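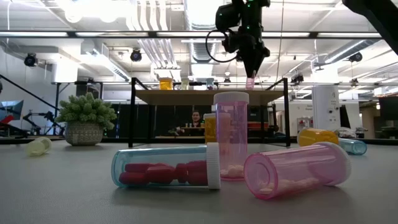

Household Leaflet 54, issued by the Tulden Home Advice Service. Revised in January.

# Keeping tablet bottles in order at home

This leaflet is intended for households that keep several bottles of tablets or capsules and wish to store them safely on an open shelf or in a cupboard. It deals with storage only. Questions about doses, side effects or changes to treatment should be put to a pharmacist or doctor.

## Before starting

Choose a table with a clear, level surface and good light. Bring every bottle in the home to it, including those kept in handbags, bedside drawers, the car and the kitchen. Children and pets should be out of the room until the work is finished and the bottles have been put away.

Bottles laid on their sides will roll, particularly on a smooth worktop. Stand each one upright as soon as it has been looked at. A bottle without its cap should be dealt with first. If the right cap cannot be found, ask the pharmacy for a replacement container and keep the original label with the tablets in the meantime. Caps should never be exchanged between bottles of different makes, even where they appear to fit. A child-resistant cap depends on the thread beneath it.

## Sorting

Check each label in turn for the name of the medicine, the name of the person it was supplied to, and the expiry date. The following groups will suit most homes:

- in daily use
- used only when needed
- out of date or no longer prescribed
- label missing or unreadable

The last two groups should go into a bag and be taken to a pharmacy for disposal. They should not be put in the kitchen bin or flushed away. The bag is best kept out of reach in the hall cupboard until the next trip out, with a note of it on the household calendar.

Tablets of the same kind in two part-used bottles should be left as they are. The bottles may have different expiry dates, and once the contents have been mixed there is no means of telling them apart. Finish the older bottle first and mark its cap with a small sticker.

Colour is a useful aid when putting bottles back, though it should not be relied upon when taking a medicine. Tinted plastic alters the look of the tablets inside, and a pharmacy may change its bottles without notice. The label must be read each time.

## Setting out the shelf

A single row is the most satisfactory arrangement. Each bottle can then be lifted out without moving another, and the labels may all be turned to the front. Tall bottles should not stand in front of short ones. Where two people share a shelf, leave a clear space between one person's bottles and the other's, or fix a strip of coloured tape to the front edge of the board at the dividing point.

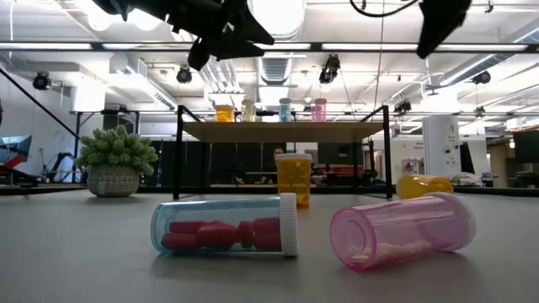 One reader wrote to us on this point to say that she had given up arranging her bottles by size and now keeps them in the order in which they are taken, morning on the left and bedtime on the right, and that her husband, with poor eyesight, manages the shelf far better as a result. She adds that anything taken with food has been moved to a separate tray, "so that it is not swallowed at the bathroom basin out of habit".

We are pleased to pass on the suggestion. Households adopting it should write the order on a card and fix the card inside the cupboard door, so that a visiting relative or carer can return each bottle to its place.

## Choosing a shelf unit

A small standing unit can be placed inside a deep cupboard to make use of the height. The Nirkov unit used on our home safety courses has a board 305 mm wide, and this has proved sufficient for one person's regular medicines. The Sezer unit is deeper and will take a second row. Either may be put together with an ordinary screwdriver.

Whichever unit is chosen, the following should be observed:

1. Place it on a firm base and press on each corner of the board in turn. If it rocks, adjust the feet before anything is put on it.
2. Keep it away from the cooker, the kettle, radiators and direct sun. Kitchens and bathrooms are often too warm or too damp for medicines, and a bedroom or landing cupboard is usually the better place.
3. Leave at least 10 cm of clear height above the tallest bottle, so that it can be lifted straight up without catching.
4. Set heavier bottles and bottles of liquid on the lowest level.
5. If a second row cannot be avoided, put the smaller bottles at the front and stagger them, leaving the labels behind in view.

An open unit must always be inside a cupboard that locks, or in a room that children cannot enter. A child-resistant cap slows a child down and offers no further protection than that. High shelves alone are no safeguard where there is a chair or stool nearby.
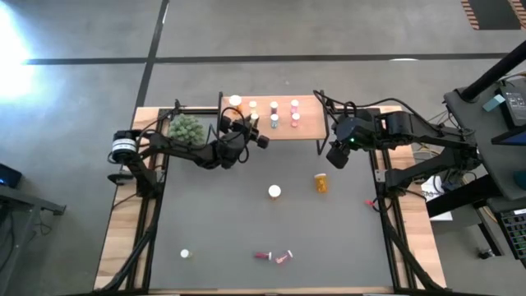
## Handling the bottles

Grip the body of the bottle when lifting it, and avoid picking it up by the cap. A cap which has been only partly closed may come away in the hand. Bring the bottle down to the table before opening it, and do not open it above the shelf or over a sink.

Take one bottle at a time. Open it, remove what is required, close it and return it before reaching for the next. After closing, try the cap once without pressing it down; a child-resistant cap should click or turn freely without opening.

Persons with stiff or painful hands may find that a square of rubber matting under the bottle prevents it from turning. The Clonari mat, available on loan from our front office, may be kept for up to 2 months. The pharmacy can also supply easy-opening caps on request, but these are unsuitable for any home where children live or visit.

## Cleaning

Wipe the board with a cloth wrung out in warm water and a little washing-up liquid, and dry it fully before the bottles are returned. The outside of a bottle may be wiped with a dry cloth. Printed labels smudge when wet, and a label that has begun to lift should be secured with clear tape across the whole of its face.

Spilt tablets should not be put back. Collect them in an envelope, write on it what they are, and hand them in with the out-of-date medicines.

Copies of this leaflet in large print may be collected from the front office on any Friday.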